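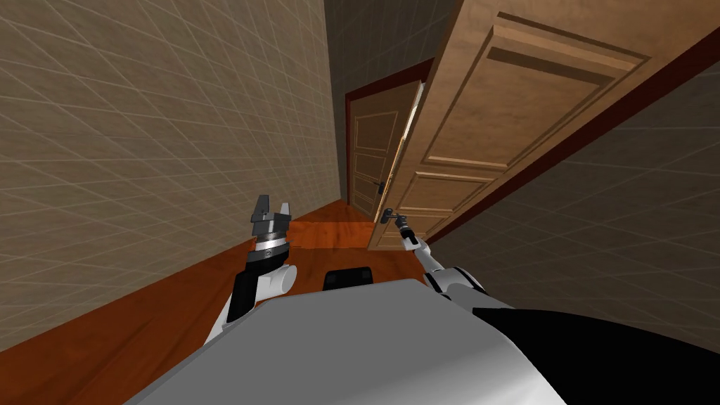
Carkorano, 2021-03-10

Filed under: Student Projects > Media Studies > Television & Audience

Playing Along at Home: What Happens When a Quiz Show Lets the Sofa Join In

When our group picked its topic for the television module, we had a long list of grand ideas, and we threw out nearly all of them over one very long lunch. What we kept was a question that came from our own living rooms. Every one of us had grown up shouting answers at a quiz show with a parent or a grandparent, and we wanted to know what changes when the show gives you a button to press while you shout.

The show we chose is Mondosus, the early evening word quiz on our regional channel, Lanon. Anyone who has lived here for a while will know it (and will probably have the theme tune stuck in their head now, sorry). Two teams build words from a shifting grid of letters, and the team with the longest chain goes through to the last round. Last June the channel added a phone game that runs alongside the broadcast, so people at home get the same grid at the same moment and can see how their score compares with the teams in the studio.

How we went about it

There are four of us in the group, and we decided early on that we would each look after a few households and keep the same ones all the way through. In the end we had 15 households taking part. Some were relatives, some were neighbors, and a couple were friends of friends who heard we would bring snacks. We know this is a friendly sort of sample, and we don't want to claim that it stands for the whole audience of the channel.

Each household watched 13 episodes. For the early ones they watched the old way, with phones put away in another room or at least face down. After that they played along. We asked them to keep a short diary, only a few lines after each episode, and we phoned them every week for a chat. The chats were far more useful than the diaries, which tended to say things like "good one tonight" and nothing more. If we did this again we would plan on more talking and less writing.

We also spent an afternoon with the people at Margaritis, the small company that built the phone game for the channel. They were very generous with their time and patient with our questions, some of which must have been quite basic. They explained that the hardest part was the delay. A family watching through an antenna sees the grid a little before a family watching online, and if the game starts at the wrong moment for either of them the whole thing feels unfair. Their answer was to let the phone listen to the sound of the show and start its own clock from there. We had all used the game for months and had never given this a thought.

What we found

The first thing our households told us was that they looked at the television less. We had expected this from the teenagers, but it came up most often with the adults. With the phone in hand, the host's jokes and the little interviews with the teams became background noise, and one grandmother told us she missed "getting to know them." She went back to the old way before the end and was much happier for it.

The second thing was about talking. Before the phones came out, the families we followed played as one team, calling out words and teasing each other for the bad ones. With the game running, people went quiet and guarded their answers. In three of the households this got so competitive that they made up their own rule and shared a single phone between everyone, and those were the people who liked the game best by the end. We found that rather lovely, and we think the channel could learn from it. A shared family score would be a small change -- at least it looks small from where we sit.

The third thing is harder to pin down. Nearly everyone said they watched more episodes from start to finish when they were playing, even on evenings when they complained about it. Leaving in the middle meant losing your score. Whether that counts as enjoying the show more is something our group argued over for weeks, and we never did settle it.

What we would do differently

We would start sooner, for one. The diaries needed a clearer form, perhaps with a few boxes to tick, and we should have asked people how they were receiving the channel before we visited Margaritis and learned why it mattered. Two of us also wish we had sat in on more of the evenings in person -- the chats were good, but people forget the small moments very quickly.

We are grateful to all the households who let us pester them, and to the team at Mondosus for letting us watch a rehearsal from the back row. The diaries, with the family names taken out, are in a folder in the department office for next year's group to read.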